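4. Trials with the hand-held gripper kit

4.1 Hanging and gathering clothes from a rail 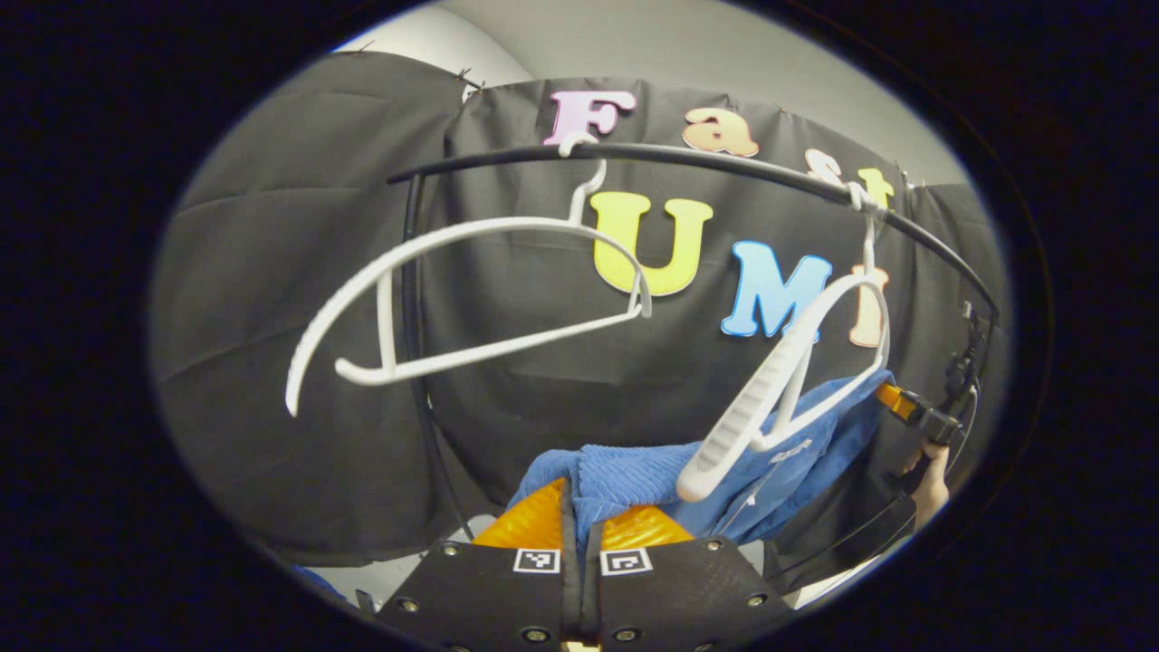 Figure 3. Work at the clothes rail: blue fabric held between the orange pads of the gripper, with two white hangers on the rail.

Kasun Siddiqui, reading an early draft of this section, remarked that a kit of this sort ought to be judged by how soon a newcomer stops thinking about it, and that any table of success rates should come second to that. We have a good deal of sympathy with his view, and have tried to write the section with it in mind, although the reader who came for the numbers will find them a little further down.

The kit under review was supplied to us by Doser as a complete package: a pair of hand-held grippers, spare finger pads, a printed set of markers, and a licence for the software that turns recorded hand movements into training data for a robot arm. We bought it at the ordinary price and received no help from the firm beyond what any customer would get, which in our case was two patient telephone calls in March about a licence key. The work was shared between our rooms in Drerville and the smaller workshop at Skosmont, and we are grateful to both for putting up with so much washing.

We chose clothes for the main trial because cloth is where kits like this one tend to be found out. A mug stays the same shape while you think about how to hold it, but a sleeve does not, and a fleece on a plastic hanger will swing, bunch and slide in ways that are hard to plan for (Figure 3). The fingers must close firmly enough to keep a fold of fabric and still let it go cleanly when the hand opens. Soft pads help a great deal with the first of these and can get in the way of the second, as we shall come to.

Each person was given a short talk of eight minutes, a few tries with a tea towel, and then the rail. Irina Coman and Emilian Ciobanu ran the talks between them and kept to the same wording throughout, even when it had grown rather stale to their own ears. People were asked to take hold of a garment near its hem, draw it straight on the hanger, and move it along. They could stop whenever they liked, and several asked to carry on past the end of their turn, which we took as a kindness to the kit as much as to us.

In all we kept 1269 recordings for training. We had hoped for 3000, and the shortfall came mostly from sessions in which the software lost track of the markers for long enough that the path of the hand could no longer be trusted. Those sessions were thrown out whole. It would have been possible to patch the gaps, and Delia Olteanu argued well for doing so, but we wanted to report what a buyer would get without a specialist at their elbow. The manual says very little about lost tracking and would be much improved by a page on it.

The pads deserve a kind word and a mild complaint. They hold thick, brushed fabric very well, and we had scarcely a slip with the heavier garments. With thin cotton they cling, so that the cloth is carried a little way after the fingers have parted. A light dusting of talc cured this for around 100 grasps before it needed doing again. Laurențiu Enache later tried pads from another maker, Munteanu, which let go of the cotton more readily but wore at the corners, and we went back to the supplied ones for the rest of the work.

As for comfort, most people found the grippers pleasant for the first part of a session and tiring towards the end, chiefly in the wrist when reaching up to the rail. Lowering the rail to chest height put most of that right, and we would suggest that anyone setting up a similar station begin there. The question of how well the trained arm copes with garments it has not met before is taken up in Section 5.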